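Incidencia: la evaluación offline no coincide con el éxito en tareas de separar objetos enredados
Estado: abierta
Componente: Loltden / entrenamiento de políticas bimanuales
Prioridad: media

Resumen

Entrenamos una política a dos manos con demostraciones hechas con pinzas de mano, y el error de validación baja de manera limpia hasta el final. Sin embargo, cuando ejecutamos la política en el banco, el éxito en separar objetos enredados empeora después de la mitad del entrenamiento. Con objetos rígidos no ocurre. Queremos saber si es un fallo de Loltden o de nuestro método de medir.

Entorno

– Conjunto Clalar, 3,000 demostraciones, de las cuales 164 son de gomas, cordones y pulseras.
– Trayectorias reconstruidas con Lumus, ajustes por defecto.
– Evaluación con el protocolo Schnyder, 100 intentos por punto de control.
– Semilla fija, misma iluminación en el banco durante todas las pruebas.

Pasos para reproducir

1. Entrenar con la configuración bimanual, sin ponderar las categorías.
2. Guardar un punto de control cada 1,000 pasos.
3. Calcular el error de validación de cada punto.
4. Ejecutar el protocolo completo con los puntos guardados y comparar las dos curvas.

Resultado esperado: las dos curvas mejoran juntas, o por lo menos no se contradicen.

Resultado obtenido: en la segunda mitad, el error sigue bajando y el éxito en enredos cae a casi la mitad de su mejor valor. El fallo típico es que las dos pinzas cierran al mismo tiempo sobre el mismo nudo y tiran en direcciones parecidas. Ninguna sujeta.

Lo que ya probamos

Primero sospeché de la sincronización entre la mano izquierda y la derecha. Comparé las marcas de tiempo después de pasar por Lumus y el desfase es menor que un fotograma, por lo tanto lo descarto.

Después repetí el entrenamiento con otra semilla. La caída aparece un poco más tarde, pero aparece.

También quité las demostraciones donde una pinza sale de la vista de la otra. El resultado mejora muy poco y perdemos muchos datos, entonces he vuelto al conjunto entero.

Mi hipótesis actual es la siguiente: en los enredos hay muchas maneras correctas de empezar, y el error de validación castiga igual una acción distinta pero válida que una acción mala. La política aprende a dar un promedio entre agarres. En objetos separados este promedio no hace daño, en una maraña sí.

Adjunto una vista tomada desde una de las pinzas, con los dedos abiertos a ambos lados de gomas negras y cadenas doradas, y la otra pinza sobre los cordones oscuros de la misma bandeja. Es el tipo de contacto que me interesa discutir.

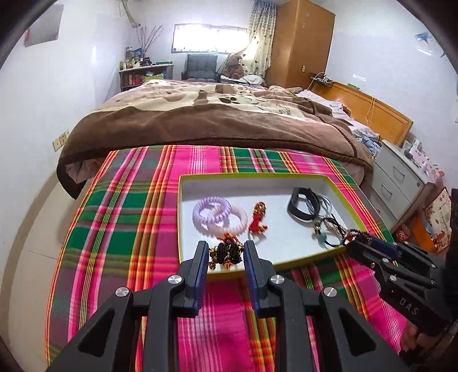 Respuesta de Schnyder: coincidimos en que el error medio no sirve para esta categoría. El protocolo no lo usa para elegir el punto de control, y recomendamos no hacerlo tampoco en el entrenamiento. Prueben a sacar varias acciones por observación y medir la distancia de la demostración a la más cercana. Si esa curva se dobla donde cae el éxito, la hipótesis del promedio queda bastante apoyada. Si no se dobla, miren la normalización de la apertura de los dedos: en objetos finos, un error pequeño ya deja escapar el cordón.

Gracias por la respuesta. He lanzado la medida con varias muestras sobre los puntos ya guardados, sin entrenar de nuevo. Sobre la apertura – la normalizamos con todo el conjunto junto, y los objetos finos ocupan una parte muy pequeña del rango. No lo había considerado y voy a revisarlo por separado, para no mezclar dos cambios en la misma prueba.

Dejo la incidencia abierta. Pendiente: subir las dos curvas y el registro de aperturas por categoría.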